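Amancay Ibarra
November 2023

Okay, a little thread about cardboard divider trays, because I posted one in passing last week and my inbox filled up with people asking where they can get one and what on earth goes in it.

1/ The kind I mean is a shallow tray with thin cardboard partitions slotted together into a grid, so you end up with rows of small, narrow cells. You've seen them in the bottom of boxes of glass ornaments or little jars. I have been saving them for years and I regret nothing!

2/ My desk used to be a drift of small packets. Seeds, spare buttons, screws that came with the shelf, tea samples from my sister (she sends so much tea), all sliding around under the laptop. I bought the fancy plastic drawers from Dullix once and they were lovely, but the drawers were too deep and everything sank to the bottom where I forgot it existed.

3/ The cells in a divider tray are narrow, so a packet stands up or leans on its edge and you can see what you have from your chair. That's most of the magic. I put the things I reach for often in the row nearest me and the once-a-year things at the back.

4/ It does need a desk with some breathing room. Mine sits next to the laptop, a bit to the right of the middle, and I like having shelves close by for whatever doesn't fit – the crumply packets especially, which take up far more space than they have any right to.
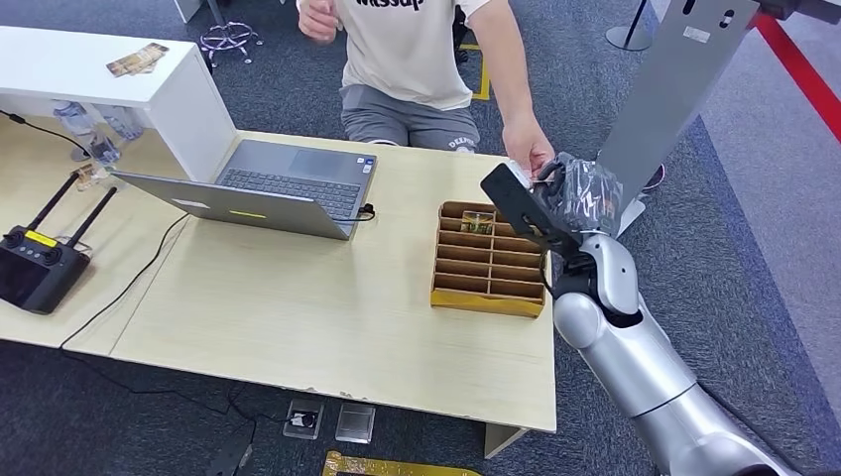

Cardboard tray, laptop, and one small packet in its cell so far.

5/ If you're starting from an empty tray, please don't try to fill it all in one evening. I did that in June and sorted everything by color, which looked wonderful for an afternoon and then I couldn't find a single thing. Put in what you used today. Tomorrow, put in what you used tomorrow. You'll see the pattern after a week or so.

6/ Things that have worked nicely for me: seed packets folded in half, single-serve drink mixes, sewing needles in their cases, spare fuses, those tiny bags of hardware. Things that haven't: batteries (too heavy, the partitions bow), and anything in a puffy bag with air in it. Squeeze the air out or give it a bowl of its own.

7/ Where to get one: ask at any shop that sells glassware, they usually break these down for recycling. The woman at Sanna gave me 3 at once and seemed glad to see them go. Jumier sells new ones with 60 cells if you'd like something crisper, though that's a lot of cells for one desk, and I'd cut it in half with a bread knife.

8/ Last thing – set the tray on something firm. The cardboard gets soft at the corners once you've slid it back and forth for a few months, and a stiff base underneath makes it so much easier to lift the whole thing out of the way at dinnertime.

9/ Send me yours if you make one! I'd especially love to see what people keep in the very back row.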